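3.2 Bench surface and lighting

The gear trays supplied by Astonov contain a base plate and a set of small spur gears. The gears are bright metal, and the tooth flanks return light in narrow directions that change with small rotations of the part. Earlier trials at the Tedstead bench used diffuse overhead panels, under which the teeth were evenly lit but low in contrast. Garrido and Joly recommended a stronger source placed above the work, and a ring lamp was adopted for all trials reported in this paper.

Figure 3. Ring lamp above the open gripper fingers.
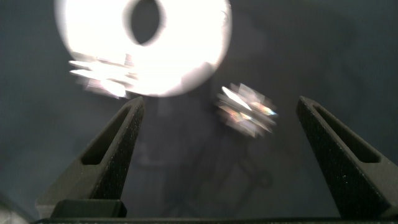
Direct glare and specular return were treated as separate nuisance terms. Direct glare depends on the position of the lamp relative to the line of sight and can be removed by moving either one. Specular return depends on the part itself and persists wherever the part is turned through the light. Both occur together in Figure 3, where the band of the lamp is saturated to near white and only its central opening stays dark, while a faceted highlight to the right of center breaks into small patches of orange, yellow, pink and faint blue. Outlines taken under such conditions are doubled by motion blur and were not used for tooth measurement. Views of this type were scored as "part present, pose unknown" by both raters (Wijaya and Ismail). Of the 926 views scored, those in which the raters disagreed were passed to Mangundap for a final label.

The table top is white. A white ground proved unsuitable, as the base plate is also white and its rim was lost against the table at low viewing angles. We therefore worked on a large black mat with a matte surface. The mat was wiped down after every 10 trials, but smudges and scuffs were tolerated; they are faint compared with the plate edge and did not affect scoring.

Part state was recorded by location only. A gear is "mounted" if it sits on the plate and "loose" if it rests on the mat. In the layout of Figure 4, two gears are mounted at the right of the plate, overlapping its rim, and a third lies loose to the left. The short peg near the left edge of the plate served as the reference for plate orientation. It is the same white as the plate, and raters were instructed to find it by its shadow when the outline was unclear.

Figure 4. Base plate and gears on the black mat.
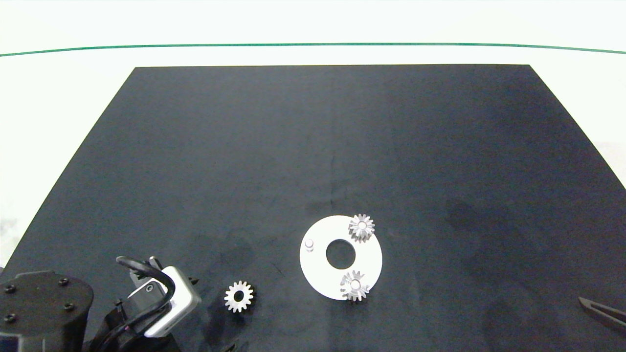
3.3 Scoring of tooth visibility

Each mounted gear was given a visibility score from 0 to 4, where 0 denotes no separable teeth and 4 denotes a complete toothed outline. Scores were assigned per gear and then averaged over the two raters.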